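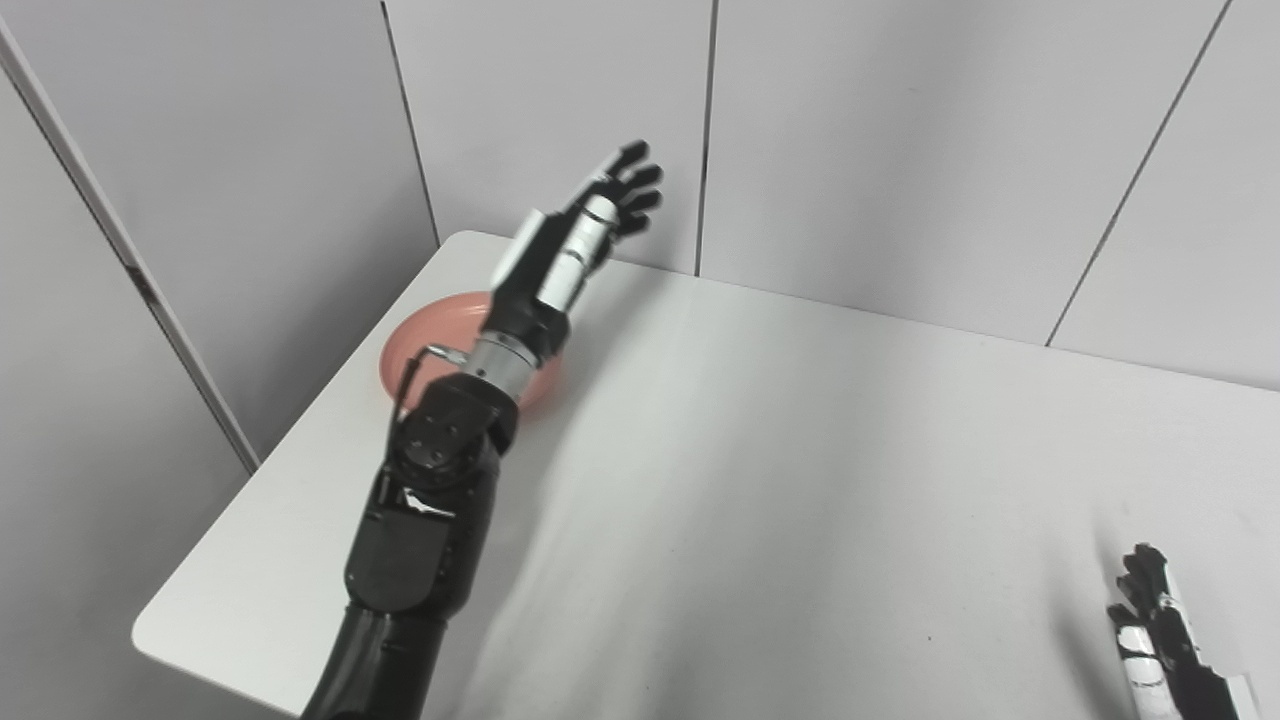
What a stab vest is like after a 12-hour shift

I've worn a stab vest for work since I started on the doors in Mustby, and I still remember the first one. It was two sizes too big, smelled of somebody else's aftershave and rode up to my chin every time I sat down. I honestly thought they were all like that!

Then Junaid Jatoi, who ran our team, made me stand up straight while he did the straps again. The bottom edge should sit near your belly button, he said, and you ought to be able to slide a flat hand underneath (mine would have taken a loaf of bread). What a difference. I could bend, I could drive, I could even eat a sandwich.

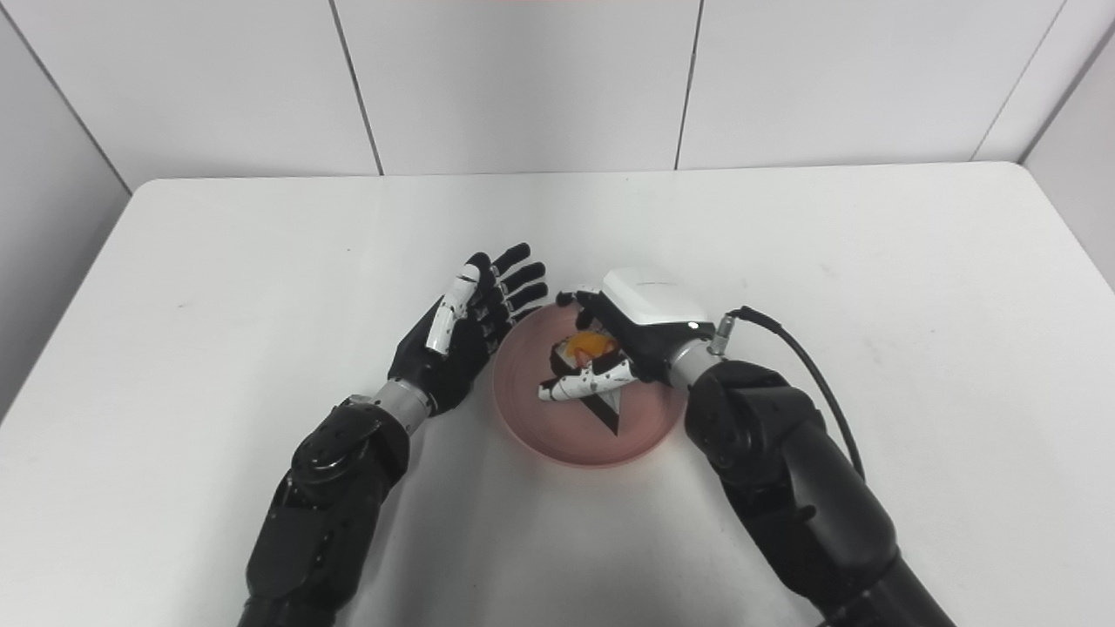 Covert or overt?

I've had both. My covert one goes under a shirt, and in May it's fine, but by high summer I'm peeling it off like cling film. The overt one has pockets, and I do love a pocket – pens, gloves, torch, mints, the lot.

Normunds Šimkus, on the Stutimville site, swears by wearing a thin wicking T-shirt underneath, and I've gone over to his side. Cotton just gets soggy. He also washes his cover every week at 30 degrees with the panels taken out. Please take the panels out! And dry them flat, never on the radiator, which is how I ruined my second vest.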